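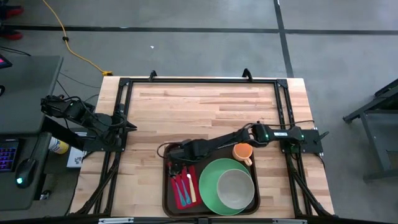 Meal tray check, Minja dining room
Comments by Hedvika Krajčí, May

I was asked to go through the new tray checklist and say whether it works. Mostly it does, if you drop the items that were clearly written by someone who has never carried soup. My remarks follow each item.

1. Tray is sound, edges raised all the way around, no chips at the corners.
Pass. The brown ones have rounded corners and a proper lip. Costix calls them "unbreakable" in the catalog. I have two broken ones in a box if anybody there would like to see them.

2. Tray sits flat and does not rock.
Press on opposite corners. Don't take the word of whoever checked it last.

3. Bowl is stable on its plate.
Comment. The gray bowl goes on the green plate, and its rim comes out over the plate's edge at the lower right. The list says "bowl centered" and leaves it there. Centered by whom, and does it stay centered after a walk down the hall? I would fill it no more than halfway until somebody shows me otherwise.

4. Mug handle can be reached.
Pass, with a grumble. The orange mug stands near the top edge of the tray, above the plate, handle pointing down toward the diner. Fine when it is empty. With hot tea in it, a person has to reach over the soup. Stokach puts the mug low on the right and I have yet to hear a good argument against that.

5. Utensils on the napkin, handles free of the plate.
Pass. Two blue, one pale yellow, all on the red cloth. The color coding is supposed to tell staff which piece is which. I am not convinced that staff read the color chart. I had to go looking for it.

6. Napkin lies inside the tray.
A corner hanging over the edge gets caught on sleeves. Fold it again.

7. Nothing small left loose on the tray.
Comment. There is a small red piece at the top end of the napkin, and red on red is easy to miss. The list needs a line on small items, and it has none.

8. Table surface clean before the tray goes down.
Wood strip tops need wiping along the strips. "Visibly clean" is not a standard, it's an opinion.

Result: usable, with items 3, 4 and 7 to be rewritten. Form 3933 stays in force at Nudemport until then – the old one, with the boxes too small to write in.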